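Hand-held grippers vs. remote control for a rack task

Forum: Manipulation / Data and Demonstrations
Thread started in October, 6 replies

orozco_bench
We are choosing a demonstration method for the Altidden task: cup or container to dish rack, release, retract. Options are a pair of hand-held grippers or leader-arm remote control through Plakari. I lean toward hand-held. Setup time is 20 minutes, and the operator feels contact directly. The wrist view before a pick looks like this on our side.

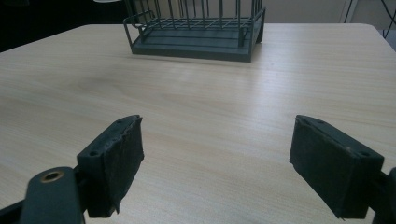
Re: Hand-held grippers vs. remote control for a rack task

femilau_user
Hand-held is faster per episode, but you record motions the arm may not be able to reach. We collected 3000 episodes that way and had to filter for joint limits afterward. With remote control the arm rejects bad poses while you record.

tidewrench
Filtering is cheap. Slow, hesitant demos are not. My remote operators pause before every contact and the policy learns the pause.

The harder problem is clear plastic. Close to the jaws, a transparent container takes up most of the wrist view, and you see the rack bars through it.

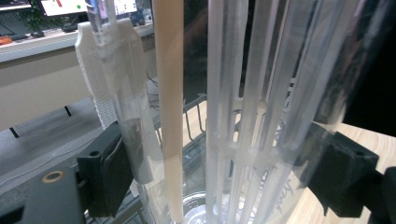

Depth is unreliable on that kind of surface, so we train on color only and keep the approach angle consistent between operators.

femilau_user
I disagree on the angle. If every operator approaches the same way, the policy has no recovery data. Vary it on purpose.

orozco_bench
We vary the start pose and hold the grasp height fixed. Starting with the jaws open and the rack well back on the table gives the policy a long approach to learn from. 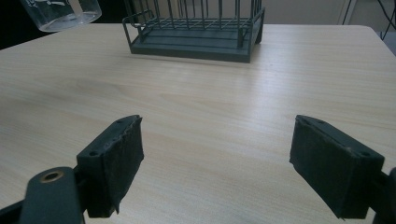

Wrist view, jaws open, rack near the back edge.

gantry_sum
Check your finger pads before you argue about angles. Fraying changes the friction, and the robot's pads need to match the ones used for the demos. We swap both sets together.

Also log a head view. Wrist cameras alone do not show what the other hand is doing, and in a two-gripper task that matters.

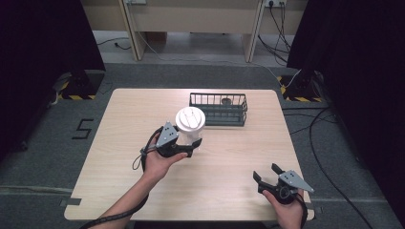
I would label the idle hand explicitly. Otherwise the policy treats small drift in it as part of the task.

tidewrench
Agreed on the head view for labeling. I would not feed it to the policy. It sees human forearms in training and robot arms at run time.

gantry_sum
Mask the arms, then. It worked for us with 2 operators. I have not tried it with more.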